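09/01/2022

Day off, spent on the heating. The return temperature at the boiler has been too high since the cold spell began, and the upstairs radiators heat unevenly. Zoltán Takács lent me his clamp thermometer, so I took readings on the supply and return pipes of each radiator with the pump on speed 2.

Supply at the boiler was 50 degrees. The bathroom return came back at almost the same figure, so most of the flow is short-circuiting through there. The back bedroom had a return well below 40 and never got warm at the bottom. Closed the bathroom lockshield fully, then opened it half a turn. Waited an hour. The back bedroom improved. The hall radiator got slightly worse, and I opened that one a quarter turn.

The Gedix valve in the study is stiff. Removed the head and worked the pin with pliers and a little silicone grease. It moves but does not spring back the whole way. Will order a replacement insert from Crichton on Monday.

Bled air from the two top radiators. System pressure dropped below 1 bar, refilled to 1.5. The filling loop drips at the lower coupling when open, dry when closed.
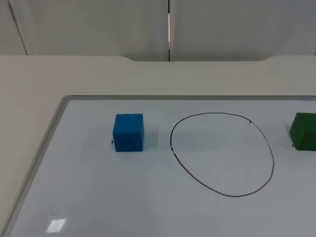
Left the pump on speed 2 overnight. Speed 3 makes the pipe behind the kitchen cabinets hum, and the bathroom return climbs again. Ornella called at six, wants the same done at her place in March, when the system can be off for a day. Told her to find out first whether she has lockshields at all.

Repeat all readings tomorrow before breakfast, same order, thermostat untouched.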